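Likus Safe Ground Project
Progress report to the Dusano Fund, 20 December 2024
Prepared by Marcelle Joly

What a period it's been! Our teams reached 18 villages in the Afridi district with lessons on unexploded shells and mines, and we're thrilled with the turnout. In all, 598 children took part, many of them walking in from farms well outside the villages (one group of cousins came to every lesson we ran).

Teachers have really made the program their own. At Zellus primary school they wrote a song about leaving strange metal things alone, and the parents sing it too. 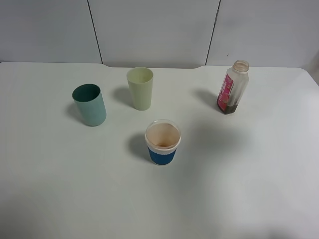
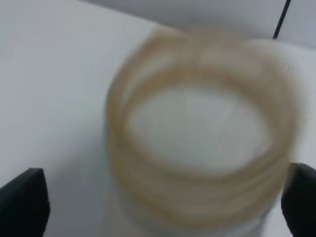
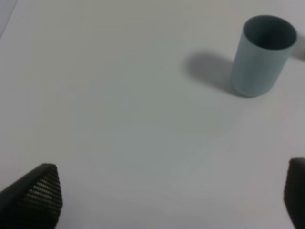 Tabletop with three cups and a bottle; coiled tubing; a single cup.

Reports from the public

Families phoned in three finds near the river track. The police clearance unit has marked all of them and the grazing path now goes around.

Still to do

We have 200 colour posters waiting at the depot for the road to open. The radio spots are recorded, and we'd love to bring in the neighbouring villages next, starting with the two closest to the old barracks.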